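Dretum update teaches robot arms to admit they are lost

Software for robot arms has many talents, and until recently owning up was not among them. Version 4 of Dretum, the planning package from the small firm Lonimura, came out in February with a feature its makers call the doubt score. An arm running the old version would reach for a thing it had half recognised with the confidence of a man giving directions in a town he has never visited. The new one works out how sure it is, and if the answer is "not very", it moves its wrist camera and has another look.

The team does its testing on toy food, a subject on which senior engineers now hold firm views. Bread is considered hard. Toy loaves and breadsticks come in much the same colour, and the old software was inclined to treat the lot as one long and rather ambitious baguette.

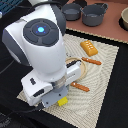 The arm over a woven mat with a toy loaf and breadsticks. Dretum plans each grasp afresh after every look.

"We had a planner that was brilliant at moving and hopeless at knowing why," said Seren Prothero, who leads the perception work. "It would produce a beautiful smooth path to completely the wrong place. People applauded at demos. I used to go and stand in the corridor."

The doubt score replaces a fixed cut-off that had been in the code since the first release and which, according to the change notes, was "chosen by feel". In its place is a small model trained on 3,000 recorded grasps, good and bad. It judges each plan before the motors are allowed an opinion. A plan that scores badly goes back for a second view, then a third, and after 3 refusals the arm parks itself and asks for a human. Prothero says the message it shows was toned down twice before release. The first draft apparently read as sulking.

Close-up views gave the most trouble. From a few inches away a wrist camera gets plenty of blur and very little context, and whatever lies at the side of the view tends to be half missing.
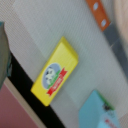

The old code handled this by guessing at the missing half and then believing its own guess. Dretum 4 keeps partly seen objects on a separate list, marked as things to steer round, and won't plan a grasp on one until it has seen more of it. Gøran Vik, who wrote that part, describes it as "manners, mostly".

All this caution costs time. The extra looks add almost 133 milliseconds to a typical pick, and users of the early build noticed. Hjørdis Kvam, who runs the software at the packing firm Vasylenko, said her first impression was that the arm had become thoughtful, which was not something she had asked for. She has since turned the threshold down a little and left it there.

The update is free to existing users. The old cut-off can still be switched back on from the settings menu, where it is now listed under "Legacy optimism".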